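How I finally got my loft boxes in order

Print this page | E-mail this to a friend

I've lived in Imamville for years and in all that time I never once knew what was in my loft. Christmas lights? Somewhere. The good sleeping bag? No idea! So last June I gave up guessing and made a proper list, and I've kept it going ever since.

You need a fat marker, a roll of white stickers and a notebook (mine is a cheap Mivimell one with squared paper, but anything will do).

Start with the box nearest the hatch. Give it a number, write that number on two sides and the lid, then tip everything out on an old sheet. Write down each thing as it goes back in. Be fussy here - "cables" is useless, "long lead for the garden lamp" is what you'll thank yourself for later.

Don't do more than 8 boxes in one go. I tried to do the lot one afternoon and got so fed up that I wrote "bits" on three of them, and then had to open them all again.

When the notebook is full, type it up. One row per thing, with the box number first, then what it is, then who it belongs to. My list came to 1,035 rows, and a month later it was 1,171 (I'd forgotten the Jerker desk drawers, which were full to the top). Sort by name and you can find anything in seconds.

Keep a printed copy taped inside the hatch too!

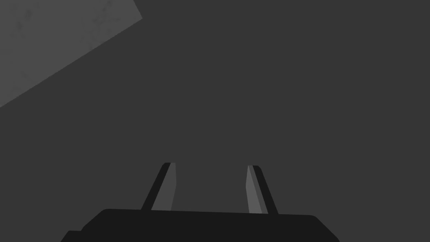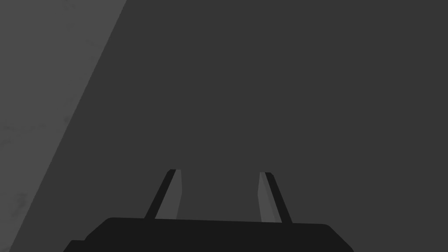
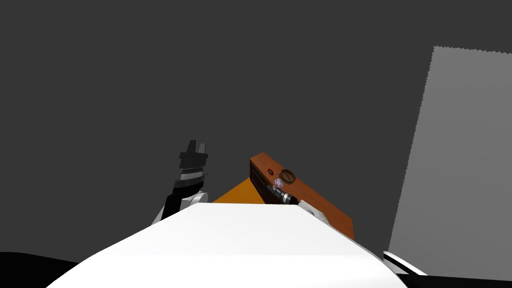
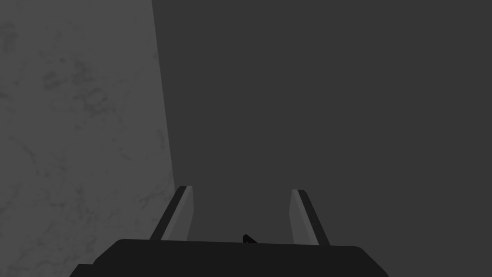

Computer-drawn views, all with a plain grey background.

Print this page | E-mail this to a friend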